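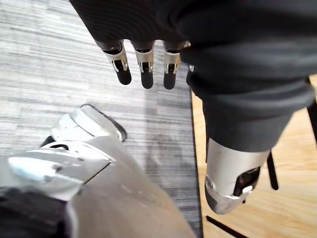
Ribbed dark fabric covers the palm and forearm of a robotic hand; the fingers end in rounded black pads.

Admissions by the Numbers: How a Small University Rebuilt Its Transfer Process

Walberg University admits students at two points in the year, and for most of its history it treated both groups the same way. A student arriving from high school and a student arriving with two years of college credit filled out one form, paid one fee and waited for one letter. The difference between them appeared only after the letter had been sent, when the transfer student asked which of the earlier courses would count.

The answer came late. In the last cycle under the old process, the median transfer student at Walberg received a full credit evaluation after classes had started. Students chose a first-term schedule without knowing what they had already completed. A number of them repeated courses. Others skipped a required course on the assumption that an equivalent would be accepted, then found at the end of the term that it had not been.

The university has now replaced that process. Under the new arrangement, a transfer applicant receives a written credit evaluation together with the offer of admission. The change sounds minor. It required the registrar's office, the admissions office and every academic department to alter the order in which they work, and it took three attempts.

What a credit evaluation contains

A credit evaluation is a list. On the left are the courses a student took elsewhere, with the number of credits and the grade. On the right is the decision of the receiving institution. There are four possible decisions at Walberg: direct equivalent, departmental elective, general elective and no credit.

The category matters more than the total. A student may be told that all 60 earlier credits have transferred and still have most of a major left to complete, if the bulk of those credits arrived as general electives. General electives count toward the number of credits needed to graduate. They do not satisfy the requirements of a major, and they do not serve as prerequisites. Advisers at Walberg now use the term "applied credit" for the portion that fills a specific requirement, and the evaluation prints the applied figure first and the total second.

Direct equivalents are the simplest to decide and the hardest to maintain. Each depends on a match between two course descriptions, and both can change. A statistics course that once included regression may drop it. A chemistry course may move its laboratory into a separate number with separate credit. When the registrar's office audited its own equivalency table before the rebuild, it found 2447 entries. Many pointed to courses that one side or the other had stopped teaching. The table had been added to for years, and entries had seldom been taken out.

Two failed attempts

The first attempt at reform was a staffing measure. The admissions office asked for evaluations to be completed before offers went out, and the registrar's office assigned more hours to the work in spring. Evaluations were produced faster for a month. The queue then returned to its former length. The delay was not in the registrar's office. Courses without an entry in the table were sent to a department for review, and departments reviewed them when a faculty member was available. In May, with final exams under way, that could mean a wait into the summer.

The second attempt was a software purchase. Walberg licensed a system called Flundik, which reads transcripts and proposes matches against the equivalency table. Flundik read transcripts well. It handled differences in credit units, converting quarter hours to semester hours without error in the registrar's tests, and it flagged repeated courses that staff had sometimes missed. It could not propose a sound match where the table was wrong, and the table was wrong often enough that staff began checking every line by hand. After one cycle the checking took longer than the original work.

The internal report on that cycle is short. It recommends keeping the software and suspending its use until the table has been cleaned. Its most useful page is an appendix sorting the unmatched courses by department. The courses were not spread evenly. A small group of departments accounted for most of the backlog, and within those departments the same course titles came up again and again from the same sending colleges.

The third attempt

The current process began with the appendix. The registrar's office drew up a list of 131 courses that appeared most frequently on incoming transcripts and had no valid entry in the table. Each was sent to the relevant department with a syllabus attached and a proposed decision already filled in. The department could accept the proposal, change it or ask for more material. A proposal with no reply after three weeks took effect provisionally and was marked as such.

The default drew objections. Several departments argued that silence should not be read as consent on an academic matter. The compromise was a limit on what a provisional decision could do: it may grant departmental elective credit, and it may not grant a direct equivalent. A student holding a provisional decision can register on the basis of it, and the decision cannot later be lowered for that student. It can be raised.

The protection for the individual student is the part of the policy most often asked about by other institutions. It places the cost of a slow review on the university. If a department later decides that a course deserves no credit, the decision applies to future applicants only. Students who enrolled with the earlier evaluation keep what they were told they had.

Every entry in the table now carries an expiration date. Most run for three years. Entries in nursing, computing and accounting, where course content moves with outside standards, run for two. An expired entry is not deleted. It drops to provisional status and returns to the department's queue, with the current syllabus from the sending college requested automatically.

The effect on applicants

From the applicant's side, the process has the following order. The application is submitted with unofficial transcripts. An evaluation is prepared while the admissions decision is being made, using the same documents. The offer and the evaluation are released together. Official transcripts are required before enrollment, and the evaluation becomes final when they match the unofficial ones.

Accepting unofficial transcripts removed a cost that had fallen on applicants. Many sending colleges charge for each official copy and withhold it if the student owes a balance, even a small one for parking or a late library book. A student applying to several universities might pay for several copies before receiving a single decision. Walberg now asks for the official copy only from students who have chosen to enroll.

Applicants can also appeal before accepting the offer. An appeal must name the course, attach a syllabus and state which Walberg course it is believed to match. Appeals without a syllabus are returned. Advisers report that syllabi are the usual sticking point, especially for students who have been out of school for several years. Some colleges keep old syllabi on file in the department office. Others keep nothing, and the student is left to search old email accounts. The admissions office now tells prospective transfer students to save every syllabus from the first day of the first course.

Agreements with sending colleges

Part of the workload has been moved upstream. Walberg has signed articulation agreements with two community colleges, Clonuvden and Godoy, covering the full associate degree in selected subjects. A student who completes the named degree enters with third-year standing in the matching major. No course-by-course evaluation is made for the courses in the agreement.

The two agreements are built differently. The Clonuvden agreement lists courses. Each course in the associate degree is paired with a requirement at Walberg, and a change on either side must be reported before it takes effect. The Godoy agreement lists outcomes. It states what a graduate must have covered in writing, mathematics and the introductory sequence of the major, and leaves the college free to arrange its courses as it likes.

The course-based agreement is easier to administer and breaks more easily. A renumbered course is enough to stop a record from clearing automatically. The outcome-based agreement tolerates renumbering and demands more reading, as someone at Walberg must confirm at each renewal that the outcomes are still being met. The registrar's office has expressed no general preference. For laboratory subjects it has asked for course lists. For the humanities it has accepted outcomes.

Neither agreement helps a student who leaves before finishing the associate degree. That student is evaluated course by course like any other applicant. Advisers at both colleges have asked Walberg for a partial agreement that would protect a block of general education courses once the block is complete. A draft is under discussion. The open question is the treatment of a single low grade inside an otherwise complete block: Clonuvden counts a D toward its own block, and Walberg does not accept a D in composition or college algebra.

Remaining problems

Several categories of credit still fall outside the new process. Military training, professional certificates and credit by examination are evaluated by hand, and applicants with this kind of record receive a partial evaluation with the offer and the remainder later. Transcripts from outside the country go first to an external evaluator, at the student's expense.

There is also the matter of residency rules. Walberg requires that the last 30 credits of a degree be earned at Walberg. Applicants with long transcripts may find that more credit transfers than can be used. The evaluation now prints a line showing the minimum number of credits left to graduation after the residency rule is applied. Financial aid staff asked for the line, and they use it to estimate how many terms of aid a student will need.

The next group of table entries is due to expire in May. Departments have been asked to return their reviews before exams begin, and the queue is posted on an internal page where each department can see its own open items and everyone else's.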